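We keep the Christmas things in three plastic bins on the top shelf of the hall closet, and this year I finally went through all of them before putting anything up. It took from lunch until it was dark out. I had meant to do it in March, when the closet was empty for painting, and didn't.

The first bin was lights. Two strings worked and one didn't, so that one went in the trash. The second bin was ornaments, 32 of them after I took out the cracked ones. Most are from a boxed set I bought at Cordeiro the winter we moved in. They were cheap and they have held up fine, apart from the hooks, which bend if you look at them. I replaced 14 hooks with loops of thread.

The gold ones are my favorites. The big ones have smooth bands and ridged bands going from top to bottom, and the ridges catch the light a lot better than the plain part does. The hanging strings are a kind of tinsel cord and they fray. I used to trim the ends every year, but they just fray again, so now I leave them alone. 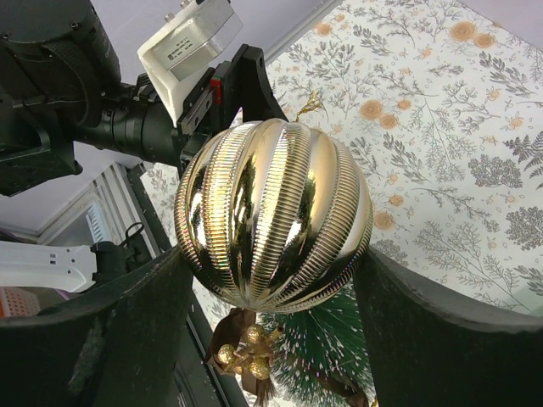
*Big gold ball over the mini tree, with the gold berries and brown bow next to it.*

The mini tree used to go on the windowsill in the kitchen. The frosted tips looked gray in there next to the white paint, so I moved it to the sideboard, and I like it more against the wood. It's too small to hold anything heavy. A large ball has to sit beside it or hang from something else – I have a brass hook on the shelf above that does the job.

I also tried to stick to gold, green and brown this time. The red and silver things went back in the third bin, along with a wooden reindeer from Putari that has lost an ear. I might glue it. The ear is in an envelope somewhere.

For storage I've gone back to egg cartons for the small ornaments and tissue paper for the big ones. I bought a divided box from Lasten last year and the sections are too shallow, so the lid presses on anything with a cap. It holds ribbon now, and the spare bulbs.

Still to do: the front door, and a new extension cord for the hall.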